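Clerar for cloth: a review from someone who folds a lot of washing

Clerar is a piece of software that takes recordings from hand-held grippers and turns them into something you can train a robot on. It works out where each gripper was, lines the two hands up in time, marks the grasps, and then offers to plan a folding motion from the result. The sales page says it does all this on soft things as well as it does on boxes and mugs. I have heard that claim before, from Daron among others, so I went straight to the washing.

A T-shirt spread out and partly flattened on a wrinkled olive sheet is a fair place to start. The collar, the sleeves and the hem all matter to the fold, and any of them can end up underneath.

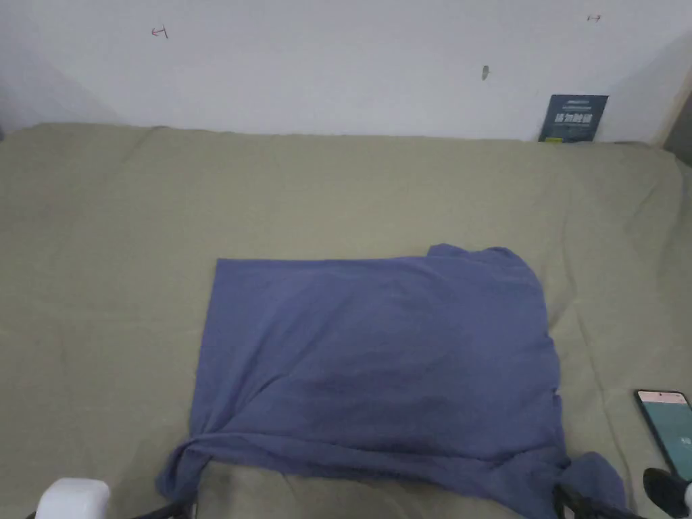 Inmont, 24/09/2024

I have had the full version for six weeks. The set-up is good and I will say so early, as most of what follows is grumbling. The installer worked first time. Calibrating a pair of grippers took one sheet of printed markers and a short wave about, and the numbers held when I checked them again the next morning. Daron never managed that for me on any machine.

Pose tracking is the part they are proudest of. In a room with things in it, it is very good. Shelves, a bed post, writing on a wall, a notice, a phone left on the sheet — all of this gives the tracker something to hang on to. Bring the gripper down close over a plain pale bedsheet, though, and the confidence score sags. The path still looks smooth on screen, and I think that is the worst thing about it. Clerar fills the gap with a tidy curve and draws it in the same colour as the measured part. You have to open the export file to find out which points were guessed.
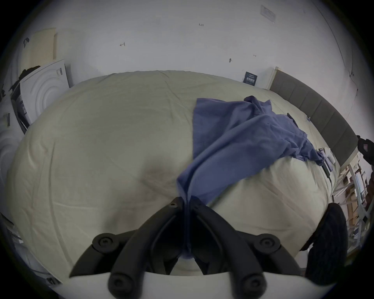
I asked support whether guessed points could be drawn dotted. They said it was on the list. Vogler has done it for years, with an uglier viewer and a worse manual.

Then there is the cloth model. Clerar gives you an outline of the garment and tries to name its parts. On a flat shirt the outline is decent. Once the shirt is bunched it becomes a blob with a label on it, and the label comes with a percentage that I have stopped reading. I watched it call a sleeve a hem, change its mind, and change back, all inside one grasp. The planner downstream takes whatever label it is handed at the moment you press the button. There is no setting to make it wait, or to let it say it doesn't know.

Two-handed work is better than I feared. When each gripper has one end of the cloth and it is pulled between them, the software has a real constraint to lean on: two known points and a length that can't grow. Clerar uses this properly. The grasp markers land where I would have put them by hand, and the time offset between the two recordings was small enough to ignore.
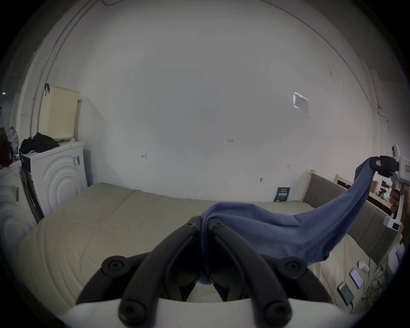
It falls down on release. A cloth that slides slowly out of the jaws gets marked as held until the fingers open, so the training data says the robot still has hold of something that has already left. I ran 100 stretch-and-lower recordings through the automatic labeller and then went through them myself. Seven needed the release moved. That is a fair score for a first pass. My complaint is that none of the seven were flagged, and I had to watch all 100 to find them. A labeller that sends you back to check everything has saved you some clicking and very little time.

The planner I can deal with quickly. It makes nice arcs. It assumes the cloth hangs straight down between the hands and that the bed is a hard flat table. You can type in a height for the surface, one number, and a mattress that dips in the middle will have to put up with it.

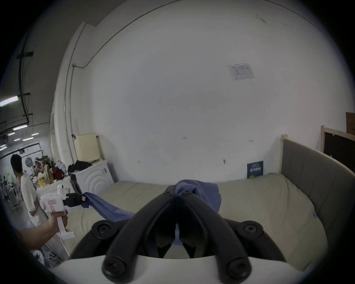

Price and who should bother

The licence is yearly and per gripper pair, and the planner can't be left out to bring the cost down, though I'd happily leave it out. Exports are plain and well documented, so you aren't locked in. I now do tracking and time alignment in Clerar, then move to Vogler for labels and write my own checks for release. It is a clumsy way to work and I wouldn't choose it from new.

If your work is mostly rigid objects, ignore half of this and try the free month. If it's cloth, take the free month too, but record over the plainest sheet you own and look at the raw points before you look at the viewer. I'd also ask them, in writing, when the dotted line is coming. My last answer said February and didn't give a year.

Contact us | Copyright and reuse | Back to top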